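Search the forum
Enter keywords

Thursday, June 24, 2021
Posted by Desmond Esposito

Tube patch classes at Drokby, worth it?

Anyone taken the Saturday repair class at the Drokby bike co-op? It's $12 and runs 70 minutes. I can swap a tube but my patches leak.

rin_tamura
Took it in October. You patch two tubes and true a wheel a little. Fine for the money.

mavis_c
I'd skip it. There were 12 of us sharing three stands and I mostly watched. Go to the open shop night at Kustamitz and ask Yan.

rin_tamura
We had five people in mine, so it depends on the week. Yan is good but he won't stop to teach if there's a line.

O. Ahuja
Sand the tube more than you think and let the glue dry before the patch goes on. Most leaks are one or the other.

mavis_c
Agree on the glue. Still wouldn't pay for the class.

rin_tamura
Wear an old dark shirt either way, the glue doesn't wash out.
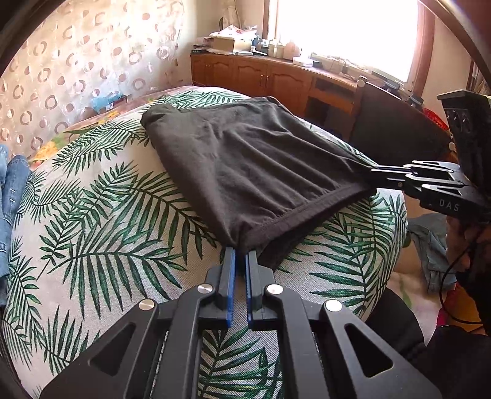

Charcoal gray, folded on the palm print cushion.

Desmond Esposito
Thanks. I'll try Kustamitz first and sign up if my patches still leak.

Last updated by moderator S. Haverford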